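Budget for a two-arm sorting table, what am I forgetting?
Posted 2018-03-06 by Nidholm

We want a second table like ours (two arms, one table) and I've got $2,000 left for everything except the arms. What eats the money?

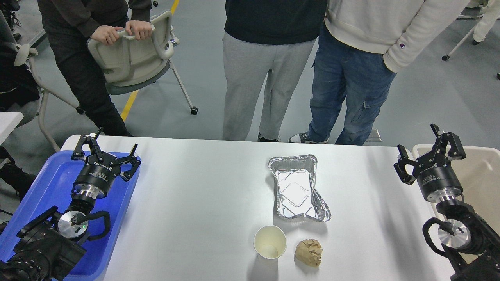

Ciser
Spare fingers and cables, easily! I'd set aside 31 percent for those. Your test items cost next to nothing — a foil tray, a paper cup and some crumpled paper are pocket change — so buy plenty. Get 4 extra trays for the sides too. 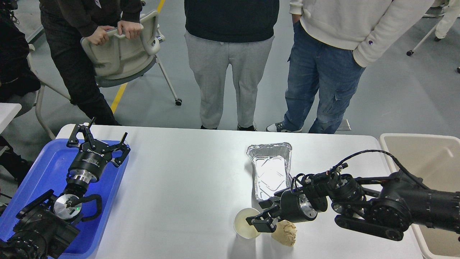

And ask about shipping before you order, mine took until September.

Fedine
just buy used. paid $100 for my table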